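Budgeting for hand-held grippers: how many spare sets should we plan for?

Posted in Equipment and Purchasing
Tags: grippers, headsets, budget, spares

Špela Karagiannis

I'm putting together the equipment request for a small demonstration-recording project. People wear a headset and a backpack rig and carry out tasks with hand-held grippers, and the recordings go to the group that trains the arm. We have money for 14 operator kits at most. A kit for us means one headset, one backpack and two grippers.

The person who had this job before me left a spreadsheet that lists kits and nothing else. No spares, no chargers, no furniture. I have to send in the final version in January and after that I can't add lines until the next budget year.

What I'd like to know is whether I should buy all 14 kits, or fewer kits and more spares. Also, does anyone have a list of the small stuff that gets forgotten? The room is already ours, so rent isn't part of it.

Rommel Mercado

Buy fewer kits. We started with seven and the limit was never the number of kits, it was the number of people we could get trained and scheduled at the same time. If you have 14 kits and seven operators you have paid for a shelf.

My split would be this. Take the kit count you can staff on a normal morning. Add one complete kit as a swap, so that a fault doesn't stop anyone. Then put the rest into parts.

Parts we went through, most to least:

Cables between the headset and the pack
Backpack straps and buckles
Printed marker tags for the grippers (order these in sheets of 40, they get scuffed and then tracking suffers)
Finger pads
Batteries, though these lasted longer than I expected

Ask the supplier for the price of a bare gripper without the pack. Ours came from Rultier and the bare gripper was not on the price list, but they sold it when we asked. The replacement cable was listed under a different product family — check the connector before you order.

Get the lead times in writing too. A spare that takes two months to arrive should be bought with the first order.

Warrick Tuhiwai

Just get the 14. Prices only go up and you'll want them later. We use Nestaron stuff and it's been fine.

Arben Vukčević

I agree with Rommel on the split, and I'd add a section for the room even if the room is free. Furniture and power ended up as the part of my budget that was most wrong.

Chairs first. A pack needs somewhere to sit when it isn't being worn, and an office chair is the right height for getting into the straps. Plan a chair per kit on top of whatever people sit on for breaks. Ours were $409 a pair with headrests, which was too much, and cheaper ones would have done the same job.

Then tables, power strips, a charging shelf, labels for every gripper, and wipes for the headsets. Wheels on anything heavy. Leave open floor between operators, more than the drawing suggests, as they bend and turn with a pack on and both hands out in front.

A session with several people in rigs:
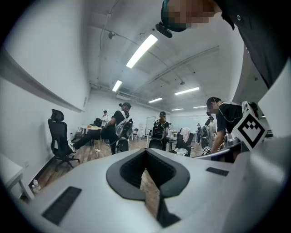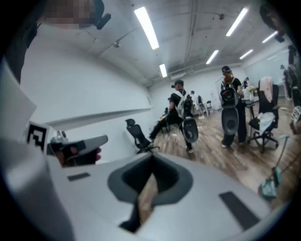 Does the budget need a separate line for calibration?

Put one in. Calibration takes operator time whenever a gripper or headset is swapped, and if it isn't budgeted it comes out of recording hours. I list it as labor, with a small amount for replacement targets, and I charge it per kit so that it grows if the kit count does.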